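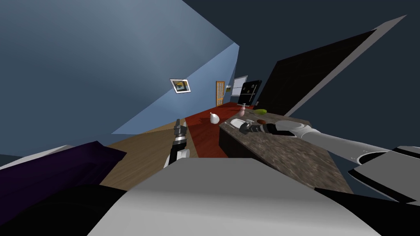

Simulated kitchen, robot's-eye view. Right gripper over the counter, left gripper raised.

Avura Kitchen Set

Avura is a simulation package from Flendico for recording demonstrations with a two-arm robot. An operator drives both arms, and each run is saved with camera views, joint positions and gripper state.

Includes:
18 room layouts
1000 recorded demonstrations
2 operator seats
Export to Wolde training format

Wall color, counter items and rugs can be changed between runs. Failed runs are kept and labeled. Hand controllers are sold separately.

Updated Mar 4, 2025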